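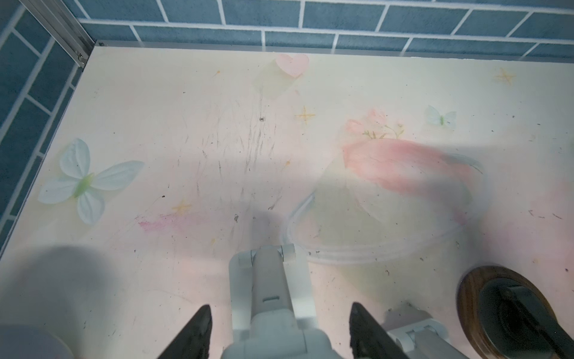
Bullow writes software for robot arms. Perception, grasp planning, and the tooling you need when a run goes wrong at 2 am. Started in January by Ada Leone and Renzo Sartori, one desk, one arm. Clear things are our main headache, so a lot of our test work looks like that loop of thin plastic tubing on the butterfly print: see-through part, busy background, shadows across it. Depth cameras hate it. We like it.

What we make: Skistden, our planner. Replans in 41 ms on a normal desktop. Orlandini, the log viewer, scrub back thru any run and see what the planner was thinking. Free for schools up to 200 hours of logs, ask us.

Who: Ada (planning), Renzo (control loops, also invoices), Rodica Tănase (perception), Ermanno Testa on support. Ermanno answers fast, usualy same day.

Hiring one more controls person, C++ and patience. Office is in Dumwood, second floor, ring twice. Site last updated 24 April 2018, new demo page coming.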